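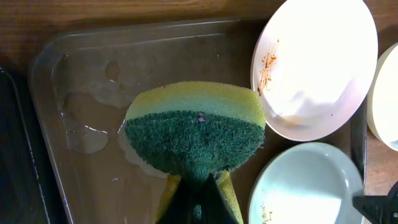
Bench Rules: A Gallery From the Dish Table

Posted 14 July 2018 by Hanne Overgaard

Hi, and welcome to the longest gallery page on the site, by which I mean the one where I talk the most! I look after the house rules for the kitchen bench at Arngate, where we teach arms to do the washing up, and people keep writing in to ask what the rules are. So I've finally typed them up. They apply to everybody who runs a session, me included, and yes, I have been written up under rule two (it was a Friday, I was hungry, let's move on).

Most of this started with a two-page sheet called Wulari, which was our first arm's name before it was the sheet's name. It has been patched so many times that the June version barely has a sentence of the original left in it.

Sponge work

Two-layer sponges only, foam on one side and scouring pad on the other. Grip across the middle so it folds, and let both ends stay free. If you pinch near an end, the other end flops around and you'll be chasing it all over the tray.

Check the sponge before every session. A few frayed fibers at the edge of the pad are fine. A tear you can get a fingertip into is not, and that sponge goes in the trash even if it's the last one (please tell me if it's the last one).

Pick a side and write it down. Pad or foam, whichever one is meant to be touching the dish, it goes in the log before the arm moves. We lost a whole week of notes on the Chauke runs because half of us wrote "sponge side" and meant opposite things by it.

Water

Standing water stays inside the tray. Puddles on the metal are normal and you don't need to stop for them. Water on the wooden tabletop is a stop, every time, and you wipe it up by hand with the arm parked.

Splash covers go on before the tap does. I know the covers are fiddly. I have the same thumbs you do.

No cables across the wet side. Run them over the back, tape them down, and have somebody else look at your tape.

Dishes

Real leftovers are allowed, and I fought for this one! Bits of food stuck on the inside of a bowl are a much better test than the brown paint we used to use, which came off if you looked at it sternly. Nothing with bones, nothing from yesterday, and tell people what's in it in case of allergies.

Leave room to swing. Dishes can lean on each other and hang over the rim of the tray, that's how they land in a real kitchen, but the operator has to be able to back the gripper straight out without dragging anything along.

No chipped rims. Run a finger around (carefully, please) and pull anything rough.

Stopping

The stop button lives within reach of a seated person. We had a long argument about standing versus seated and seated won, mainly thanks to the Bonirach visitors, who sat down for everything.

Anybody in the room can call a stop, and you don't have to explain yourself until afterward. Say "stop," loud. Don't say "um."

Hands stay out of the tray while the arm has power. If a bowl slips, let it slip. Bowls are cheap and I buy them by the boxful.

Every stop gets a line in the log, even the silly ones. We're at 1,147 lines now and I've read all of them, and the silly ones are where I get most of my ideas for the next revision.

Clean-up

Whoever ran the last session washes everything by hand, properly, with soap. An arm having been over a bowl does not make it clean enough to eat out of. Grippers get wiped down and dried, then left open overnight.

If you spot something I've missed, or you run a wet bench and do it differently, drop me a note through the contact page. I'm still undecided about gloves and would love to hear from somebody who has strong feelings about them.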